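Step 3: Box practice with the Honstead hand gripper

Once the fingers open and close without binding, practice on soft things before anything breakable. Use a deep cardboard box and mix plush, cloth and crinkly packages. Line the fingertips up with the box wall first.

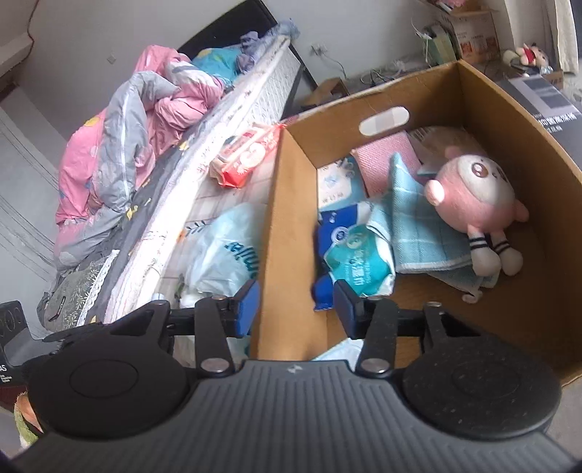

Fingers open at the rim of the box

Make 35 slow grabs, then check the two pivot screws - mine needed a quarter turn. If you built a pair, bring the second one in from the side and keep the arms from crossing.

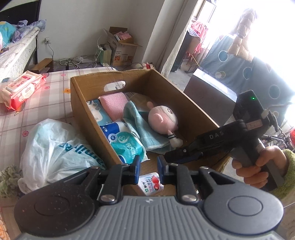

Second gripper reaching in from the right

Step 4 covers logging your grabs.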